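Search this manual Go Clear

Section 4. Net, mat and sensor set-up (Timora home bay)

Read section 3 first if the base rails aren't bolted yet. Everything below assumes rails down, level, and square to the wall. If you bought the net without the sensor, skip 4.3 and 4.4.

4.1 Putting up the net

Two people for this part. One person can do it, it's slow and the top bar will get you in the shin.

1. Lay out the four uprights. Long ones at the back. The ends with the blue dot go down into the rails.

2. Push each upright into its socket until it clicks. No click, pull it out, wipe the end, try again. Don't hammer.

3. Fit the top bars. Snap buttons face the inside of the bay.

4. Hang the net from the back bar first, working from the middle out. There are 26 clips in the bag. Use all of them. If you have any left over you've missed a loop somewhere, usually at the corners.

5. Side panels next. Velcro strips first, then the elastic ties. Leave the ties loose for now.

6. Hang the Ivirgate impact sheet in front of the net, logo side toward the golfer. It should hang free at the bottom with a hand's width of gap behind it. A sheet pulled tight against the net throws balls straight back at you.

7. Now go round and snug up the side ties. Snug, not tight. You want some sag.

CAUTION: Never hit with the impact sheet off. The net alone is not rated for a full driver swing at this distance.

CAUTION: Check overhead before the first swing. Slow practise swing with your longest club, then a slightly faster one. Light fixtures, garage door tracks, the lot. Tall players check again after the mat is down, it lifts you up.

Note: Clips shipped before January were black, the new ones are gray. Same clip. Mixing is fine.

4.2 Placing the mat

1. Unroll the mat rubber side down, and leave it flat overnight. Curled corners mostly sort themselves out. If one doesn't, roll that corner the other way and put a heavy book on it.

2. Set the front edge 64 inches from the impact sheet. Measure from the sheet, not the uprights.

3. Line up the white stripe on the mat with the middle clip on the back bar. By eye is ok here. The sensor takes care of the rest in 4.4.

4. Drop the Plastico tee insert into the hole. Two heights in the box, tall for driver, short for irons and hybrids. The flat plug goes in when you're hitting wedges off the turf.

5. Stand on it. Shift your feet around like you would at address. If the mat slides, put the grip tape strips on the underside, one at each corner and one in the middle. On carpet you won't need the strips.

Note: Left-handed players turn the mat end for end and set the insert on the other side. The stripe still lines up.

Don't use range balls you found in the bottom of your bag. Cuts in the cover wear the sheet fast. Clean balls, please — sand and grit is what kills most sheets we see back under warranty.

4.3 Mounting the sensor

The sensor is the flat box with the round window on it. Keep the film on the window until step 5.

1. Charge it fully first. Light goes from amber to green. Takes an evening the first time, much less after that.

2. Screw the short foot into the bottom. Finger tight.

3. Put the sensor on the floor beside the mat, on the far side of the ball from the golfer, window facing the tee insert. Even with the ball, a club length away.

4. Turn the foot until the bubble on top sits inside the ring.

5. Peel the film.

6. Hold the power button until it beeps 2 times. One beep is just a battery check, hold longer.

Your swing counter won't read zero out of the box. It'll show a number like 1,235, those are test swings from the bench. Leave it. Resetting it wipes the bench calibration too and then you have to send it back to Canpolat for service.

CAUTION: Keep the sensor out of direct sun. Through a window counts. Bad readings in the late afternoon are nearly always this.

CAUTION: Do not plug in the charger while hitting. Cord on the floor, club in your hands, you can picture it.

4.4 Aligning and first shots

1. Open the app, tap Bay, then Align. Allow Bluetooth when it asks. If you tap no by mistake you have to go into the phone settings and change it there, the app won't ask twice.

2. Put one ball on the insert. Back off the mat.

3. Wait for the ring on screen to close. If it stays open, nudge the sensor toward the ball a little at a time.

4. Lay the alignment stick along the white stripe, pointed at the net, and tap Set Line.

5. Pick up the stick. People forget this one.

6. Hit five easy wedge shots. Ignore the numbers for these. Carry will read short until the sensor has seen a few swings.

7. Go up to a mid iron. Five more. Launch direction should now agree with where the ball hits the sheet. Ball hits left of center and the app says right — redo steps 4 and 5. 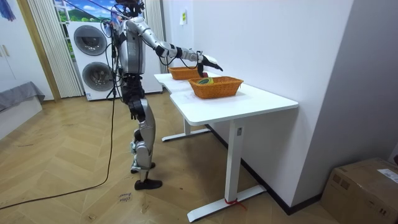
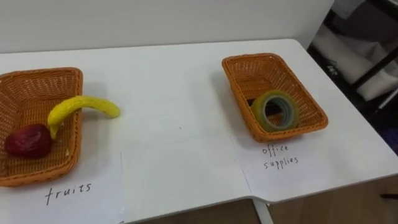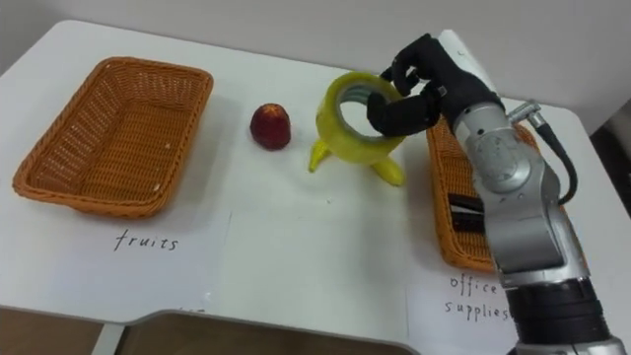
8. Tap Save Bay and give it a name. You can save more than one if you move the set-up between the garage and the yard.

4.5 If something's off

No reading at all. Film still on the window, or the ball is too far back on the mat. Marked balls with heavy logos can also confuse it, turn the logo away from the sensor.

Reads some shots, misses others. Usually light. Try with the shades down. Then check the bubble again, the foot backs off over time.

Ball speed looks way too high. You've got it set to driver while hitting irons. Club menu, top right.

Balls bouncing back to the mat. Impact sheet too tight, see 4.1 step 6. Stop hitting until its fixed.

Net leaning forward. The back uprights aren't all the way in the sockets. Take the load off the top bar before you push them down.

App says Bay Not Found. Close it fully and open again, sensor on first, then app. Order matters.

Still stuck, write to Kadir Özkan on the set-up desk. Put the serial number from under the foot in the subject line and say what floor you're on (concrete, carpet, grass). Photo of the whole bay from behind the mat helps a lot.

Next: Section 5. Storage and sheet replacement

Contact | Warranty | © Timora Golf, all rights reserved | Back to top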